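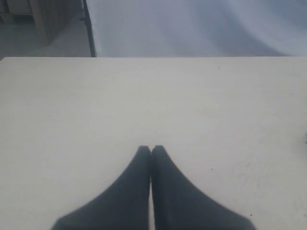

The big off-white table at Krūmiņa, smudges and all.

Big table stays put at Krūmiņa, and it's open for bookings again

07/09/2022

If you've been by the Krūmiņa workroom in Naltonow lately you'll know the big table was on its way out. Well, it's staying! I got the word from Hubert Baran, who runs the place, when I stopped in to drop off my key and ended up hanging around for most of the afternoon (I'm not good at dropping things off).

For anyone new in town, the table is the one large work surface we have that anybody can use. It's flat, it's pale, and it's big enough to lay out a full bedspread without having the corners hang off. It came from a map office over in Breltholm that was closing, and it's 97 inches long – I know that number by heart, having cut a lot of fabric on it and having once bought a cloth for it that was too short. People do quilts on it, and kites, and wrapping paper in December, and I know of at least one wedding seating chart.

The plan up to last month was to swap it for eight folding tables from Besdale, the furniture people out by the bypass. I could see the case for that. You can stack folding tables and put them in the closet, and then the room can be used for dance or chair yoga or whatever else needs floor. The trouble is the seams. Push two folding tables together and there's a dip in the middle, and if you're drawing a long line or rolling out paper the dip finds you every time. Besdale lent two of theirs for a trial and I tried to trace a coat pattern across them. I've still got the pattern. It has a little hiccup at the hip.

Anyway, Hubert put a sheet by the door asking people which they'd like, and it came back with 123 names on it, 104 of them for keeping the big one. That was more names than he'd figured there were regular users, and he did check for repeats. So the folding tables went back, and the big one gets to live by its wall a while longer.

Now for the surface, which is what everybody asks me about. Yes, it's still got gray smudges. They're faint, and they sit all over the top, so that the off-white looks a bit mottled when you get close. Sarmīte Kazlauskienė teaches the bookbinding class and she has been at those smudges with dish soap, with baking soda, and with one of those white foam erasers, and she's now of the opinion that they belong to the table. "I got my sleeve clean and that was all," she told me. She'd still like people to put down scrap paper before they use charcoal, please, and so would I.

There was some talk of painting it bright white. I was against it and I said so, loudly. The top is matte, and that's the best thing about it. Under the ceiling lights a shiny table throws the glare straight back at you, and after an hour of fine cutting your eyes are done. You don't get that with this one. Hubert asked a painter for a price anyway and then let the whole thing drop, which suits me fine.

The little dark specks are another story. They're tiny and you'd miss them if you weren't hunting for crumbs, but more than once I've tried to brush one off and then stood there wondering whether it was dirt or a mark. Sarmīte says if it moves it's dirt. There's a hand brush on the hook next to the sink now, so give the top a quick sweep before you start and another one when you finish. Paper and pale cloth pick up anything that's lying around.

A few house rules have changed along with all this, so here they are as I scribbled them down. No cutting straight onto the top – use the mats, they're in the flat drawer. No hot glue guns without a board underneath. Drinks go on the windowsill. If you need the whole length of the table, book it as a whole table, and if you only need one end, say which end so somebody else can have the other. I've shared it with the kite people that way and it worked out great, apart from the string.

Bookings are on the same paper calendar as before, just inside the door, and you can write yourself in with pencil. Two-hour slots are the standard. Longer ones are fine if you talk to Hubert first. The bookbinding class keeps its usual morning and Sarmīte has room for a couple more people, no experience needed, bring an apron.

One last thing from me. The stools are still a mixed bunch and the tall one wobbles, so if anyone in Naltonow or Breltholm has a decent work stool they don't need, leave a note with Hubert. I'd be happy to come and pick it up. I have the car with the big trunk.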